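Remote operators wanted (part-time, paid, patience required)

Skurnance is looking for 4 people to drive a two-armed robot around a simulated apartment and show it how to do things that most of us stopped thinking about in kindergarten. Opening doors. Moving furniture-sized objects without knocking over the rest of the furniture. Letting go of a handle at a sensible moment.

The project is called Rinik. You work from our office on the second floor of the Mindon building, at a desk, with a headset and a controller in each hand. The robot copies your hands. It does not copy your intentions, which will become clear within a few minutes of starting.

What you would be doing

Each shift you get a list of short tasks in a room you probably haven't been in before. The rooms are put together by software with strong views on wallpaper. You carry out the task start to finish, the system records the movement of both arms and the base, and you mark the attempt as good, usable or embarrassing. Then the room resets and you do it again, a little differently. We need around 3,000 good attempts by the end of February, and the embarrassing ones don't count toward it, although we do keep them.

Large objects are the current headache. Cups and boxes are well covered. Anything taller than the robot's reach is comfortable with tends to swing, tilt or block the view, and that is where a person with decent hands still beats our software by a wide margin.

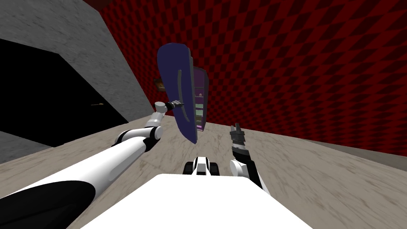
Left gripper beside a tall blue panel, from the operator's view. Expect the floor to slope. You get used to it.

The view moves with the robot, so the first shift can be rough on the stomach. We ask new operators to stop after 20 minutes and walk around the real building, which has level floors and much duller walls. Ginger tea is in the kitchen. If the headset still disagrees with you after the second day, there is a flat-screen station by the window, and people have done very good work on it.

Who we want

You don't need a degree, and you don't need to have touched a robot before. Former crane operators, puppeteers, dental assistants and people who back trailers into narrow driveways have all done well here. Gamers do fine once they accept that there is no score.

You should be able to do the same thing 33 times in a shift and still care about the last one. You should be able to write one plain sentence about what went wrong. "Grip slipped at the top edge" is useful to us. "Robot being weird" is true, but we have a lot of those already.

Good eyesight (glasses are fine with the headset) and steady use of both hands are needed for this particular station. If that rules you out and you're still interested, write anyway – we also need people to review recordings, and that job can be done from home.
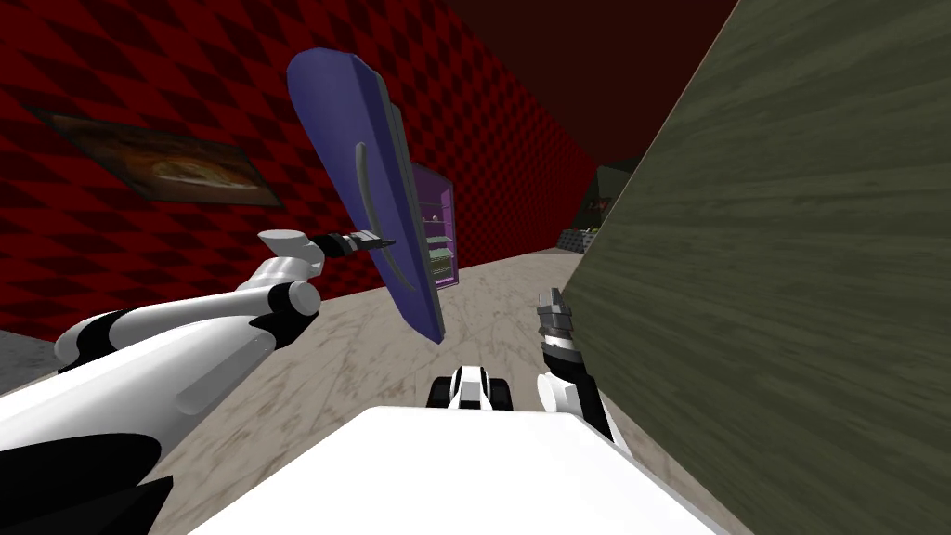 Blue board in the left gripper, right gripper free. Operators control both arms at once.

A word on the second arm. Beginners forget they have one. It drifts off to the side with its fingers open while all the attention goes to the other hand, and the recording faithfully keeps every second of that. We don't mind an idle arm, but we'd like it to be idle on purpose. There's a practice room for this, called Nông, and you can spend your whole first shift in it without anybody checking your numbers.

Hours and pay

Shifts are four hours, morning or late afternoon, with breaks you are expected to take. Training is paid at the same rate as everything else. The rate is on the application form, in the first line, where we think such things belong. The contract runs for one season and may be extended if the robot has still not learned about doors.

How to apply

Fill in the form at the Skurnance front desk or ask us to send it to you. Skip the cover letter. Tell us in a few lines about something fiddly you are good at with your hands and how long it took you to get there. Shortlisted people come in for an hour, try the controls, and move one large object from one place to another. Dropping it is not a problem. Please wear shoes you can sit in comfortably and leave large rings at home, as they catch on the controller straps.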